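Water hardness, descaling and a kettle that lasted too long

6 August 2026

The kettle is a Usell, the plain one with the exposed temperature probe, and it had gone 991 days without a proper descale. I know the figure because I keep a maintenance log in a spreadsheet, and the spreadsheet subtracts dates whether I want it to or not.

Our supply changed when we moved out to Nernley. The old house was on reservoir water and left almost nothing behind. The new one is on a well field, and the annual report from the utility lists hardness at 20 grains per gallon. Anything over 10.5 is normally classed as very hard. Heating this water drives off carbon dioxide, the bicarbonate converts to carbonate, and calcium carbonate comes out of solution onto whatever surface is hottest. In a kettle that surface is the base plate.

The first symptom was noise. A scaled base plate rumbles well before the boil. The second was the shutoff, which began to trip late. The probe had a crust on it thick enough to catch a fingernail, and I assume it was reading behind the actual water temperature by a few degrees. A full fill used to boil in a little over four minutes. By July it was closer to five.

I tried two acids. White vinegar at 5 percent is cheap and slow, and the smell stays in the lid seal. Citric acid is better for this job. I used 30 grams to a quart of water, heated it to 140 degrees, switched the kettle off at the wall and left it for 15 minutes. One caution is that citric acid at a full boil on heavy scale can deposit calcium citrate, a white film that is harder to remove than what you started with. Keep it well under boiling.

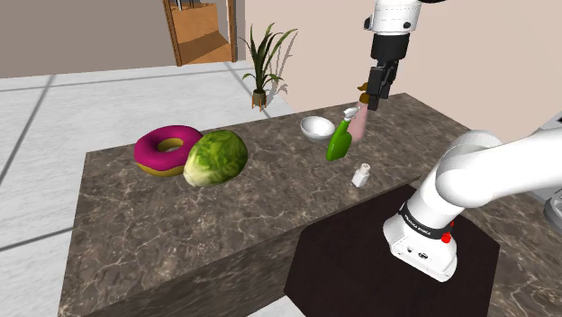 Filed under: Kitchen, Water, Maintenance

The first pass took off most of the scale from the walls. The base plate needed a second, with fresh solution. The probe needed a third, plus some work with a wooden skewer. After that I boiled and dumped two full fills of plain water and checked the last one with a pH strip. It matched the tap.

Boil time is back to four minutes and ten seconds for a full fill. The rumble is gone until the last 30 seconds or so, when it should be there.

A few notes on surfaces, as I got a question about this after the faucet post. Do not let any of this drip on marble, travertine or limestone. They are carbonate rock, the same material you are trying to dissolve, and the acid will leave a dull etched spot that only repolishing will fix. True granite mostly tolerates it, but the sealer may not. I do the whole job in the sink.

I also looked at prevention. Clotulier sells a pitcher filter with an ion exchange resin, and on our water the cartridge was exhausted in under three weeks going by the drop test. The Zinchenko under-sink unit does better but the replacement cost per gallon is high – more than I will pay to protect a kettle. A whole-house softener is the real answer and is on the list behind the gutters.

For now there is a recurring entry in the log, every six weeks, one pass of citric acid. The next thing to open up is the shower valve, which has started to stick at the hot end.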